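The Pink Box

My aunt left me a house in Biltedcombe, 1,415 books about canals, and a pink plastic box with nothing in it.

The lawyer was very sorry about the box. He read it out of the will in a flat voice, between the books and the garden shears, and then he checked the next page in case there was more. There wasn't! "The pink box with the white latch, to my niece, who will know what goes in it." I did not know what goes in it. I drove home with it belted into the passenger seat and told it so, out loud, the whole way down Trundale Hill.

I put it on the table with the lid open and left it there, thinking something would come to me.
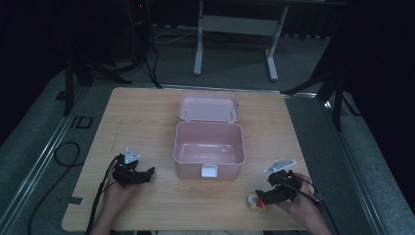
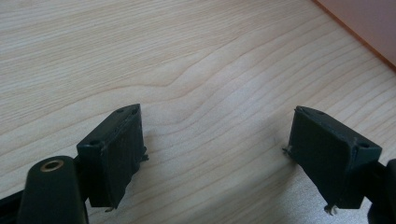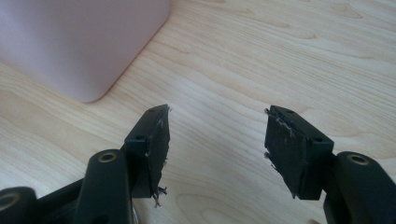
The table, three times over. The pink box is open in the first.

You have to understand about my aunt and boxes. She kept buttons in a cookie tin and cookies in a hatbox, and the hat (she only had the one, green, for funerals) lived on top of the refrigerator with the bills inside. When I was little I used to spend my summers there, and every evening after supper she'd put some container in front of me and say, "Well? What does it want?" I'd try a spoon. No. A pine cone. No. She would shake her head very seriously, as if the box had whispered something rude to her, and off I'd go around the house again in my socks until she said yes, that was it, good girl, bedtime.

I never worked out the rules. I once got a yes for half a candle and a bus ticket.

So on Tuesday I started trying things. The gold disc went first because it had come in the same carton from her kitchen, and I'd decided early on that it was the lid to something. A jelly jar, maybe, or one of those little pots of lip balm she bought at the Brekke pharmacy and never finished. I dropped it in the box and shut the lid. It rattled. I could hear her as clear as anything — no.

I tried sewing things. I tried her reading glasses, which fit beautifully, and I got quite excited and made coffee to celebrate, and when I came back with the coffee I knew it was wrong. Too easy. She'd have said I was showing off. I tried a deck of cards with two jacks missing. I tried the key to the shed, a bar of soap, the last of the walnuts. Around midnight I tried nothing at all, just closed the latch on plain air and sat looking at it with my chin on my arms.

When your face is that close to a tabletop you start seeing the grain. I'd been eating breakfast at that table for years and had never noticed how the lines run along on a slant and then go wavy, in long ovals, like water going past a post. They look like something drawn on a map. I followed one with my finger until I ran out of table.

And that got me thinking about the canals.

I hadn't opened a single one of those books. They were stacked down the hallway so I had to walk sideways to the bathroom. I pulled out the top one, then the next, and about the fifth or sixth had a slip of paper in it, marking the page on the Prondeck locks. It was in her writing. It said, "Spoon, no." I pulled out another. "Pine cone, no (but a good try)." I sat down on the floor in my nightgown and went through the whole lot, and by the time it was getting light I had 25 slips in my lap, every one of them from those summers. She'd written them all down. The bus ticket was there too, the real one, soft as cloth, folded inside page 88 of a history of towpaths.

I carried them back to the kitchen and laid them in the box, one on top of the other, with the ticket last. The latch clicked. I waited with my hand flat on the lid, feeling silly, listening to the refrigerator hum.

Then I rinsed out my cup, turned off the light and went up to bed.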